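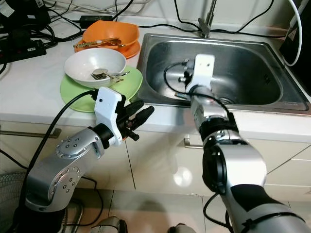

The two arms at the sink, with dishes stacked on the counter to the left.

The kitchen at Zalia's workshop in Stadcombe has a steel sink, a white countertop and a pair of robot arms. The lead operator on the dish project, called Dornero, spends most afternoons there recording examples for a model that is meant to learn the chore by copying.

"We had 809 usable runs in April," the operator said. "Now we have 1,618, so we doubled it. The second half is a lot better than the first."

Early runs were too tidy. Every plate started in the same spot, and the model learned the spot.

"You moved a bowl over two inches and it grabbed air," the operator said. "So now we change the stacks every time. Different colors, forks in the bowl, a spoon laid across the top."

Reaching down into the basin is still the slow part. The wrist has to clear the rim and the faucet, and a hurried run usually gets thrown out. A session lasts 2 hours, and 11 good runs is a fair result.

Failed grasps are kept if the operator recovers from them. "If I drop a fork and pick it up again, that stays in. It needs to see that."

Glasses come next. The operator wants another month on flatware first. "Forks are still our worst item. I'd like to fix that before we break anything."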